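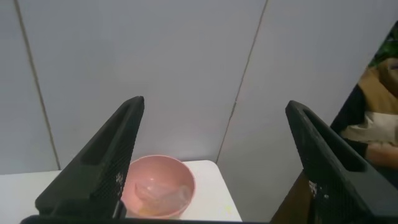 How many examples do I need before a clear-object task starts to train properly? I have 505 recordings of a two-arm setup on a white table, all shot from the wrist cameras, and the policy still reaches for the wrong spot when the thing it wants is see-through. Crumpled clear plastic in the pink bowl is the worst case. It closes high, or it goes for the rim of the bowl. Solid objects are fine. Everything was recorded at 30 frames per second by the same operator, and I hold back a few runs for checking. Should I keep recording the same thing until I reach 600 or 700, or change something first?

Posted by utville_bench, 02/05/2026

Hakim Pelupessy

Change something first. You have enough runs to learn a grasp, so another hundred of the same will mostly teach it the same habit.

I would look at your start positions. If the bowl is nearly always left of center between the fingers when the approach begins, the model can get most of the way by memorizing that and never look at the plastic at all. Move the bowl every run. Turn it, push it toward the wall side, put it near the front of the table. Refold the plastic as well, so the creases catch the light in different places. Those bright folds are most of what a small camera has to go on.

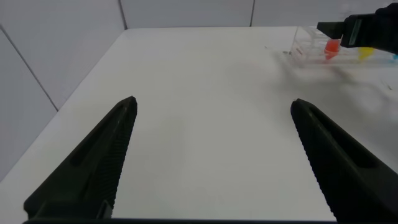

White on white is the other half of it. A clear rack on a white table with white tile behind it gives you faint edges and not much else, and the model will lock on to whatever is colored. Red-orange and yellow pieces in or behind the rack make the arm look smarter than it is -- try some runs with the rack empty and see where it goes. Also label your failed grasps and keep them in a separate folder. Don't delete them. We threw ours out in June and had to record them again.

mercado88

Put a gray mat down. Fixed it for me.

Oto

The mat helps but then you have a model that only works on a gray mat. I'd do half and half.

One thing missing from the first reply is the operator. With one person doing every run you get one speed and one angle of approach. I had a second person record 30 runs on our Meteck arms and the checking score moved more than it had in the whole batch before. Make sure both of you open the fingers to the same width at the start, or note it down if you don't. And wipe the table between sessions. Marks and specks that stay in one spot can end up as landmarks.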